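Informe de avance, noviembre
Proyecto Trindusitz, comparativa de pinzas y controladores
Para: gestión de fondos, Gernside

Va rápido porque el jueves cerramos el banco para recalibrar y después ya no hay tiempo de escribir. Lo que falte va en el anexo.

Estado general

En plazo con las pinzas, con retraso en controladores. Presupuesto bien salvo la partida de repuestos (ver más abajo). Tenemos 1.276 agarres registrados y etiquetados entre las dos pinzas, de los que 388 se descartaron por desincronización entre la cámara y el encoder de apertura. Demasiados. La causa está localizada: el reloj del controlador viejo deriva cuando la sesión pasa de cierta duración. Parche puesto, falta validarlo en sesiones largas.

Pinzas

Comparamos dos. La Istari, de dedos paralelos, y la Swai, de dedos articulados con almohadilla rectangular. Las dos en versión de mano con cámara y en versión montada en brazo. Mismo protocolo para ambas, mismos objetos, mismas mesas.

Istari: muy repetible, cierra recto, no da sorpresas. Mal con bordes finos y con cualquier cosa que ceda. En la versión de mano cansa la muñeca, los operadores piden cambio antes de acabar la tanda. Pesa demasiado delante. Hemos pedido al taller un contrapeso pero no es prioritario.

Swai: mejor con objetos blandos o transparentes, peor alineada. La almohadilla izquierda gira un poco respecto a la derecha después de muchas horas y hay que reapretar. El par de apriete no venía en la documentación, lo hemos fijado nosotros y va en el anexo. Los ojales de latón del varillaje aguantan bien, sin holgura medible por ahora.

La cámara de la Swai ve los dos dedos enteros, y eso ayuda mucho al etiquetado. En la Istari la punta derecha se pierde cuando la apertura es máxima y hay que adivinar el contacto. Para nosotros es el argumento más fuerte a favor de la Swai, mas que la fuerza.
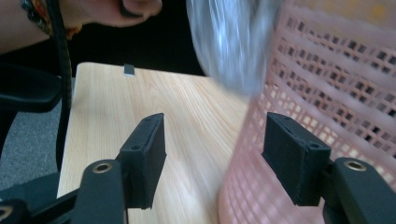 Pinza de mano con los dedos abiertos, junto a la cesta de plástico rosa.

Sobre la cesta: la rejilla da problemas al seguimiento visual. Mucho cuadradito repetido, el algoritmo engancha un hueco y salta al de al lado. Con contraluz, peor todavía. No la vamos a quitar del protocolo, es justo el tipo de objeto que hay en una casa. Probamos a bajar la exposición y mejora algo, pero entonces los dedos negros se quedan sin detalle y perdemos los bordes de la almohadilla. Pendiente: una marca clara en cada dedo, pintada o adhesiva.

Los transparentes siguen siendo lo más difícil. Bolsas y botellas en movimiento salen como una mancha y la estimación de pose no vale. Hemos subido la velocidad de obturación en las últimas 10 sesiones, resultados sin analizar todavia.

Controladores

Aquí vamos tarde. El nuevo llegó con el firmware equivocado y se fue una semana en eso. Ya corre a 400 Hz en banco, sin brazo. Con brazo no lo hemos soltado aún, falta la revisión de seguridad de la parada de emergencia. El viejo sigue en servicio con el parche de reloj.

No hay comparativa de latencia que enseñar en este informe. Estará en el siguiente.

Gasto

Repuestos por encima de lo previsto. Dos causas: almohadillas de la Swai (se gastan en los cantos, las pedimos en lote) y cables. Los cables de datos sufren mucho en las versiones de mano, se tira de ellos sin querer y el conector se afloja. Ahora van con brida a la base y de momento sin incidencias. Proponemos pasar a repuestos lo que sobra de desplazamientos. Necesitamos el visto bueno por escrito.

Riesgos

Si el controlador nuevo no pasa la revisión, la fase de brazo se hace entera con el viejo y habrá que limitar la duración de las sesiones. Asumible, pero se pierde parte de lo que se prometió en la memoria.
El proveedor de la Istari avisa de cambio de modelo. Pedimos una unidad más del actual antes de que lo retiren.

Siguiente periodo

Validar el parche de reloj en sesiones largas.
Marcas en los dedos de las dos pinzas y repetir la tanda de la cesta.
Analizar transparentes con la obturación nueva.
Controlador nuevo en brazo, si hay firma.
Decidir pinza. Ahora mismo nos inclinamos por la Swai, a falta de repetir bordes finos.

Anexo con tablas, pares de apriete y lista de descartes en la carpeta compartida de siempre. La hoja de gastos está sin la última factura de cables, se sube en cuanto llegue.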